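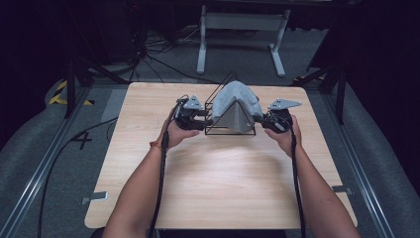 Gangadharan Chettiar
Research Fellow in Textile Care

3.2 Drying cloths over a ridge

Most homes in the survey dried small cloths indoors, and few used a full-sized airer for them. Of the 1,793 replies we received, the largest group hung dishcloths and hand towels over a tap, a door or the back of a chair. The next largest group used a small stand on a worktop or table. We took this second habit as the starting point for the drying trials, as it is easy to repeat in the same way each time.

Figure 2. A grey cloth over the ridge of a black wire stand, with the fabric hanging down both sloping sides.

Cloths of two weaves were tested, a plain weave supplied by Vevby and a looped weave supplied by Canero. Each cloth was washed once without softener, spun, weighed and hung. Windows in the test room were kept shut and the heating was off throughout August. Weighing was repeated every half hour until two readings in a row agreed.

The looped cloths held more water at the start and took longer to dry, as Hájek found in an earlier study of bath towels. The position of the cloth mattered more than we had expected. Where the fabric was bunched near the ridge, the folds stayed damp after the lower edges had dried. Cloths spread flat dried more evenly - though the thick hems were still the last part to dry in every run.

We left out 4 runs from the plain weave set. In two of these the scales had not been reset, and in the other two a door was left open on the Friday night.

Smell was scored separately by the Irutau panel, and those scores are given in Section 4. The survey did not ask how often cloths were washed, so the drying times cannot be set against washing habits in the same homes.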